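Sanby cotton sheet, flat, single and wide
Made by Finska

The Sanby is a plain flat sheet for every day. We sell it since three years and it is still the one which most customers order a second time. The cotton is combed and woven quite close, so the sheet feels smooth but does not slide on the mattress.

Sizes: single and wide
Length after first wash: 410 cm for the wide size on roll, cut to order
Shrinkage: up to 9 mm per meter, already counted in the cut
Hem: double stitched, 53 mm at the top end
Item number: Sanby 93

Please wash the sheet one time before use. Warm water is enough. Dark colors should go separate for the first two washes. You can iron it while it is a little damp, but many people only fold it directly from the line.

The Sanby comes in white, sand, sage and slate. Colors on a screen can be different from the cloth, so if you must match a wall or a curtain, write to Satish Iyengar in our shop and he will send a small cut piece by post without cost.

Sage green against a white wall:

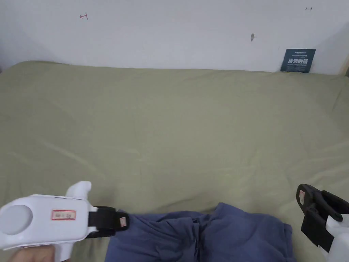
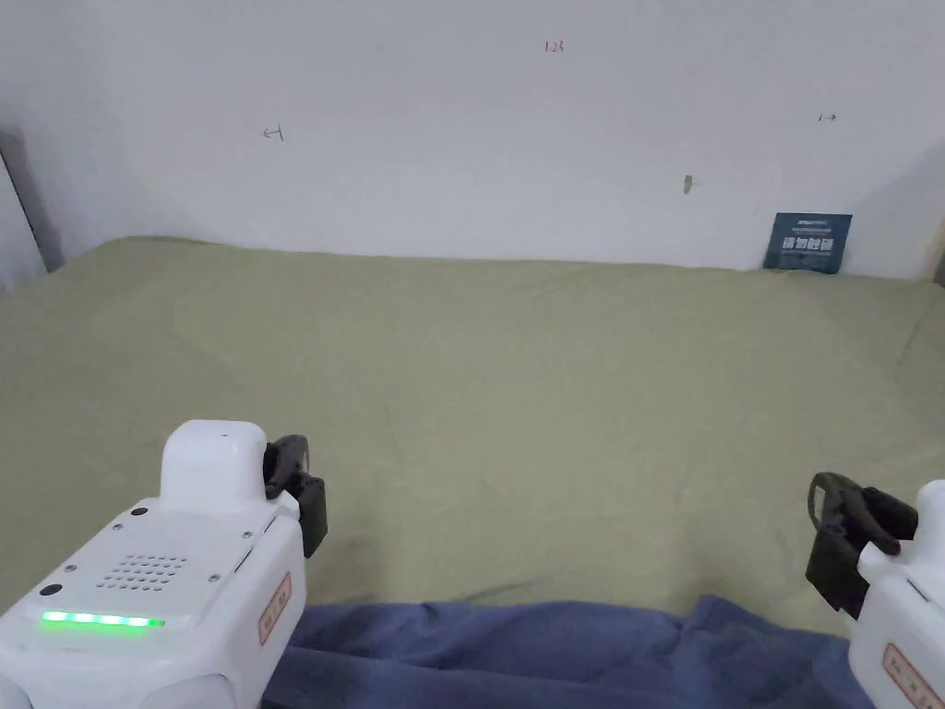 Cut pieces cannot be returned, but an unopened standard sheet can come back to us until the end of the next month. Put the order slip inside the parcel. For hotels and guest houses we have the heavier Vesteron sheet, with the same hem and the same four colors. Keir Gillies makes the offers for larger orders and needs the mattress height as well as the width.

Pillow covers in the same cotton are expected again in July.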